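Site Visit Report: Trillthorpe Automation Open Day
Student: Lachlan Tuhiwai
Date of visit: 4 March 2024

1. Purpose

The visit was made for the measurement section of the robotics project. The objective was to record how a working group sets up, runs and scores a simple pick-and-place task, and to compare this with the procedure used in our own lab. Trillthorpe opened 18 stations to students. This report covers only the marker sorting station, which was run by the Jorneo group. The welding and pallet stations were toured in the morning and are left out.

2. Task

The task is to pick up colored markers lying on a flat surface and place them upright in a pen holder. Markers were chosen by the group for three reasons given in the station handout: the barrel is narrow, it can roll when touched off-center, and the final placement requires a change of orientation from horizontal to near vertical. A small error in the grasp angle therefore appears later as a missed insertion.

An attempt is scored as a success only if the marker is released inside the holder and the holder remains standing. Contact with the rim is allowed. Dropping the marker outside the holder ends the attempt.

3. Control and sensing

Two views are used. The first covers the work area from above the near side and is used to select the next marker. The second is taken at the gripper and is used for the final approach. The controller software, called Mösli, runs both at the same rate and discards any pair of images that do not match in time.

The gripper has two opposed fingers. It approaches with the fingers open, one on each side of the target, and closes once the barrel is near the center line. Where two markers lie close together, both can fall inside the open gap. The operator named this as the most common cause of a rejected approach, and the software is set to back off and rotate the wrist before trying again.

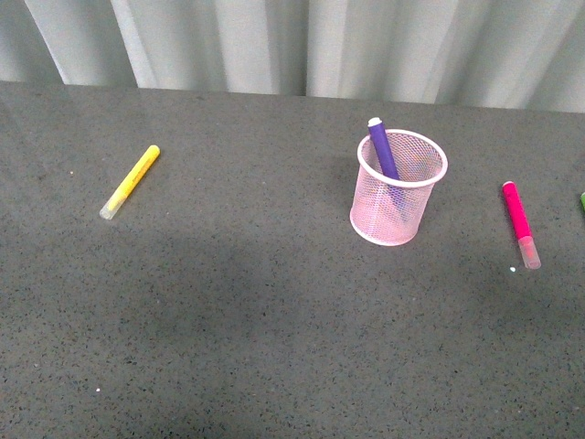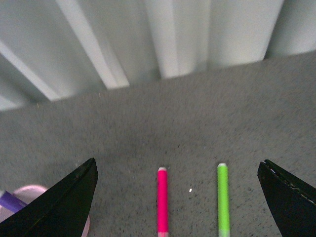 Figure 1. Marker sorting station, work area view (first) and gripper view (second). The purple marker is in the pink holder in both.

4. Results provided by the station

The handout listed 3446 attempts in the record to date. Of these, 429 were scored as failures, a failure rate of 12.4 percent. The handout did not separate grasp failures from insertion failures, so the two cannot be compared here. I asked whether a split existed and was told it would be added after attempts are relabeled at the Firkport site.

The group retrains after every 1000 attempts. No success rate was given for the individual training rounds. The overall figure therefore mixes early and late versions of the controller, and it should not be read as the current performance.

5. Comparison with our lab setup

Our rig uses a single overhead camera and a suction cup. It cannot hold a marker reliably, so the tasks are not directly comparable. Two points can still be carried over:

Timing check. We do not currently reject images that arrive late. Adding this check requires a change to the logging script only.

Scoring rule. Our sheet has one column for success. The written rule at this station leaves less to the judgment of the person scoring, and ours should be rewritten in the same way before the next set of runs.

6. Limits of this report

Observation time at the station was short and no runs were timed. Lighting was not measured. The material of the finger surfaces was not stated in the handout, and I did not ask. All numbers in Section 4 come from the handout, except the percentage, which I calculated.

7. Further work

A request for the split failure data has been sent to the station contact. If it arrives before the end of March, it will be attached as Appendix B. Appendix A contains the handout.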